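Promavdale Robotics
@promavdale

1/ New result from our disassembly project, Clesum. It's about teaching an arm to take old desktop PCs apart and sort what comes out. Short thread on the method, what worked and what didn't.

2/ Everything below was recorded at our Lustthorpe lab. The arm works from its wrist camera plus joint readings. We don't give it a CAD model of the computer.
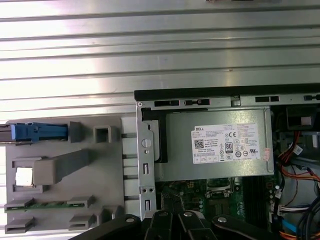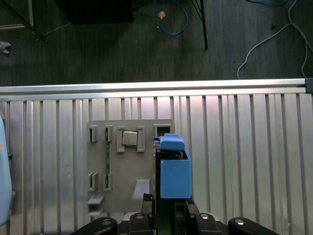

Wrist camera views: an open Dell tower beside the gray parts holder (first), and a blue part held between the fingers next to the holder (second).

3/ The gray holder matters more than it looks. It has a place for a processor chip and clips that take a thin circuit board strip. A part has to go into a set place, so we can score a placement as in or out. Before that we were dropping parts in a bin and arguing over what counted.

4/ Training data is 1,628 demonstrations, all done by teleoperation. Each one is a single step, like grasp a part or seat a strip in its clips. We don't record full teardowns. They run long, and one slip near the end spoils the whole recording.

5/ The policy, which we call Song, has two parts. One picks the next step from the current view. The other does the motion. We train them separately and run them together.

6/ The change we're reporting is small. When a grasp fails, Song used to try again from the same spot. Now it backs off 12 mm, takes a new view and plans the approach over. The back-off distance is fixed. We tried learning it and got nothing for the trouble.

7/ We ran 20 trials per step, with the holder moved between trials. Retries on the strip placement dropped by 47 percent against the old version. Same arm, same fingers, same data. Only the retry rule changed.

8/ Where it didn't help: cables. Wires move when you touch them, so the second view can look nothing like the first one. Song often picked a different cable on the retry. We still count those as failures.

9/ Glare was the other problem -- ridged metal throws bright bands into the wrist view, and they shift as the arm moves. We turned down one overhead light in February and left it there. We haven't tested under other lighting, so don't assume it carries over.

10/ Someone asked about speed. It's slower per attempt, because backing off and looking again takes time. Over a full step it comes out close to even. We didn't tune for it.

11/ Next is a second holder with tighter clips, then a run with more than one model of tower. The write-up has the per-step tables, including the cable ones. Replies are open if you want to know about the setup.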